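Chapter 4: Getting the Signal into the Dash

By Maeve Doherty
May

I put my first aftermarket stereo into a hatchback that already had a perfectly good antenna on the roof, and I got exactly one station. It was a farm report. I'd pulled the whole dash apart for that farm report, so I listened to all of it!

My trouble was a thing called phantom power, and it's where I want to start this chapter. A lot of factory antennas have a small amplifier hidden in the base. The old radio feeds that amplifier 12 volts up the same cable the signal comes down. Take the old radio out, put in one that doesn't send the power, and the amplifier goes to sleep. You still have an antenna (sort of), but it's a weak one.

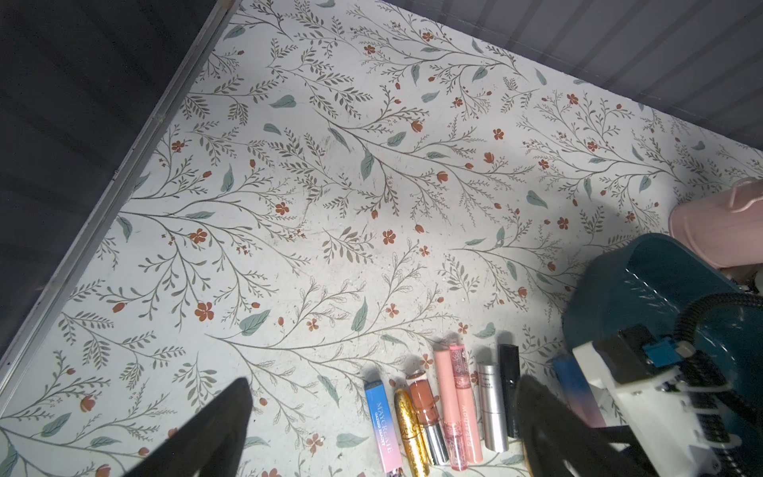
Lorcan Buckley asked me at this point whether a longer mast would have done the job just as well. It wouldn't. A dead amplifier sits between the mast and the radio, and it holds back whatever the mast picks up. What I needed was a powered adapter, a short lead with an extra wire that goes to the "antenna on" output of the new radio. On most harnesses that wire is blue. Check the diagram anyway, as I've met two blues in one bundle and picked the wrong one.

Now for the cable itself. Car antenna cable is coax, with one conductor down the middle and a braid wrapped around it. The braid has to be grounded at the antenna end, and paint is a terrible place to ground anything. On my hatchback I scraped back a ring of bare metal under the base, and the hiss dropped before I'd even tightened the nut. 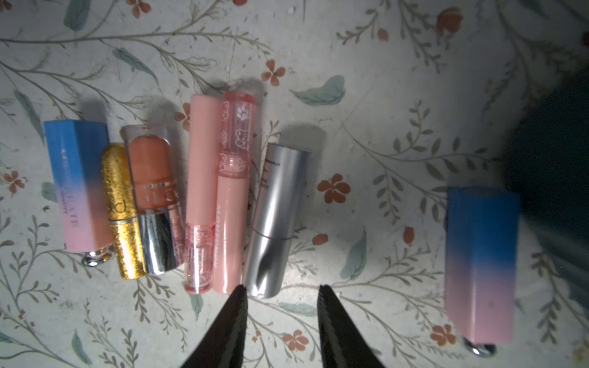

Rianne Verstraete says she always tests the ground with a meter first, braid to body, and won't touch the radio until she sees less than one ohm. I've come around to her way. It takes a minute, and I've wasted whole evenings by skipping it.

We'll work through both jobs in this chapter, first the power feed and then the ground, and after that we'll get to splitters, which I have strong feelings about. Keep your meter handy, and have the wiring diagram for your own car open next to you.
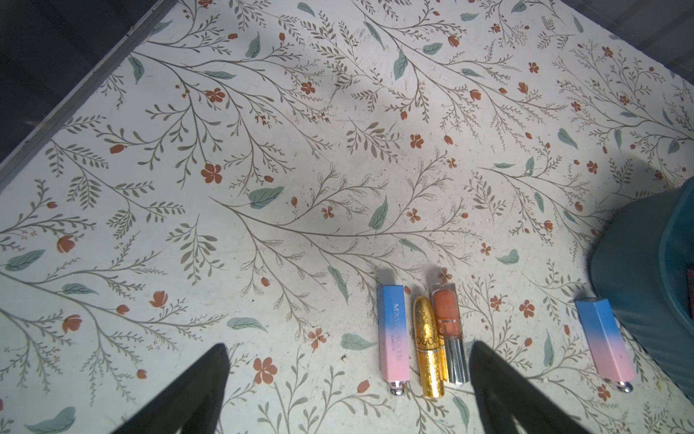
Lipstick-type tubes on a floral-patterned surface.

4.1 Finding the power feed

Start with the radio out and the battery connected. Set your meter to DC volts, clip the black lead to bare metal, and turn the key to accessory.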